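Home | Reviews | Methods | Kits | Contact

Review: the Conano folding method, two-arm version
Akinyi Sang, Anerville

Conano is a training recipe for folding clothes with two arms. It learns from recorded demonstrations, and its main idea is simple: both grippers must hold the cloth before any fold is planned. I have used it with our own 166 demonstrations, much fewer than the 1,527 in the authors' report.

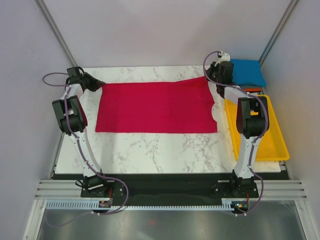 How long does the training take?
We needed 17 hours on one ordinary graphics card.

The two-corner grasp is the strongest part. In 20 trials with flat cloth, the method finished 17. Sleeves are more difficult — the policy often takes two layers when it should take one, and then it does not notice the mistake.

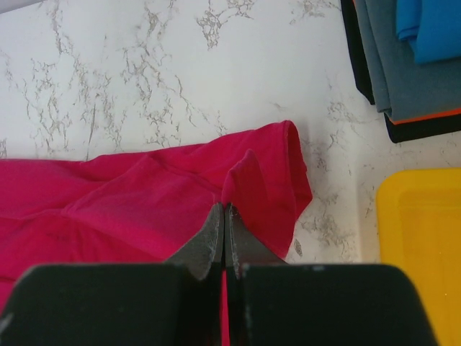
I would also like better documentation. The chapter about calibration is short, and Relu Matei from our group had to write his own script for it. The fold itself is slow but careful, and I prefer this to a fast one. For T-shirts I recommend it, for long sleeves I would wait for the November release.

Share 20 | Comments 17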